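Skollholm Dedicated Server – Set-Up Guide
Section 4: Hosting a private season 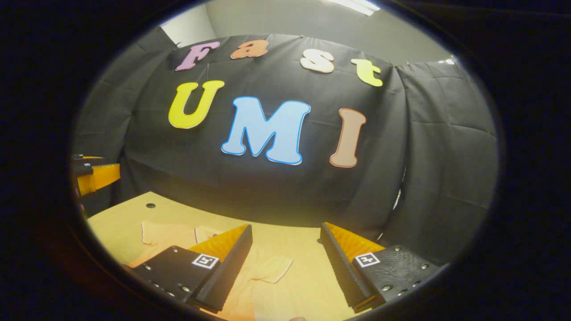 This section covers the creation of a private season on a server you run yourself. It assumes that the server program is installed and that you have completed the port set-up in Section 3. Players who only want to join a season hosted by someone else should go to Section 5.

A private season is a copy of the Skollholm island with its own calendar, its own leaderboard and its own rule file. Progress made in a private season does not carry over to the public servers. Cosmetic items that a player already owns can be worn in a private season, but items earned there stay there.

4.1 Before you start

Check the following:

- The server program and the game client are both on build 197 or later. Clients on an older build see the server in the list but are refused at the loading screen.
- You have the host key from your account page. It is a single line of letters and numbers and is not the same as your account password.
- The data folder is on a drive the server program can write to.
- No other copy of the server program is running on the same machine.

CAUTION: Creating a new season in a data folder that already holds one replaces the old season. The world, the player records and the leaderboard are all removed. Back up the folder first (see 4.5).

4.2 Creating the season

1. Stop the server if it is running. Type stop in the console and wait for the line "World closed" before closing the window.
2. Open the Season Manager from the same folder as the server program.
3. Select New Season.
4. Enter a season name. The name is shown in the server list and on the leaderboard. Letters, numbers and spaces are accepted. It cannot be changed later without starting over.
5. Paste the host key into the Host Key field. A green mark appears when the key is accepted.
6. Choose a starting region. Pirken is the default and has the gentlest weather. Hever starts players on the north shore in winter, with less food and no boats for the first part of the season.
7. Choose a season length. When the last day ends, the world becomes read-only. Players can still walk around in it but cannot build, trade or score.
8. Select Create. The progress bar may stop for several minutes while the terrain is written. Do not close the Season Manager during this step.
9. Start the server and wait for the line "Season ready".

Note: If the green mark in step 5 does not appear, check for a blank space at the end of the key. The field does not remove it for you.

4.3 Player slots and roles

The player limit is set in the Slots tab. The highest value accepted is 100. The server reserves memory for every slot at start-up, used or not, so a small group should set a small number.

There are three roles:

Host – full control, including the console and the rule file. One per server.
Warden – can mute, remove and ban players, and can pause the season clock.
Player – no special rights.

To make a player a warden:

1. Ask the player to join the server at least once, so that a record exists.
2. Open the Players tab and select the player's name.
3. Set Role to Warden.
4. Select Apply. The change takes effect the next time that player joins.

Removing a role works the same way. A banned player keeps their record on the leaderboard unless you also tick Clear Record.

4.4 Editing the rule file

The rule file is a plain text file named rules.txt in the data folder. Each rule is on its own line. Lines that begin with a number sign are ignored. The server reads the file once, at start-up, so edits made while it is running have no effect until the next restart.

The rules most often changed are these:

day_length – minutes of real time for one day in the game.
friendly_fire – on or off. Off by default. Traps ignore this rule and always hurt everyone.
trade_post – on or off. When off, the Grabowska trading post is boarded up and its quests are hidden.
raid_hours – the times of day when player bases can be attacked, in server time. Leave it blank to allow raids at any time.
storm_chance – a whole number from 0 to 5. At 0 there are no storms, and storm glass cannot be collected. Several late recipes need storm glass.

To change a rule:

1. Stop the server.
2. Open rules.txt in a plain text editor. A word processor can add hidden marks that the server cannot read.
3. Change the value after the equals sign. Do not change the name of the rule.
4. Save the file under the same name and start the server.
5. Read the first lines in the console. A rule the server could not read is listed there, and its default value is used in its place.

Note: Server time follows the clock of the host machine. If your group is spread over several time zones, post the raid hours in the welcome message along with the zone.

CAUTION: Do not change day_length in the middle of a season. Crops and timed quests store their end times in real minutes, and some of them will finish at once or stall.

4.5 Backing up and restoring

The server writes its own backup each time it is stopped with the stop command. It keeps the last four and deletes the oldest. If the window is closed by hand or the machine loses power, no backup is written.

To make a backup yourself:

1. Stop the server.
2. Copy the whole data folder to another drive. Copying only the world file is not enough – the player records are stored separately.
3. Rename the copy so that it can be told apart from the others.

To restore:

1. Stop the server.
2. Move the current data folder out of the way. Do not delete it yet.
3. Put the backup in its place and give it the original folder name.
4. Start the server and join with the host account. Check that the season day and the leaderboard are what you expect.

A backup made on an older build can be restored on a newer one. The reverse does not work.

4.6 Known issues

The leaderboard can show a player twice if that player changed their display name while offline. Restarting the server merges the two entries.

On Hever starts, the first supply crate sometimes lands in deep water. A warden can move it with the command crate reset.

The Slots tab shows the old value after a change until the Season Manager is reopened. The new value has been saved.

Guide text maintained by Seraina Riedl. Last revised in January for build 197.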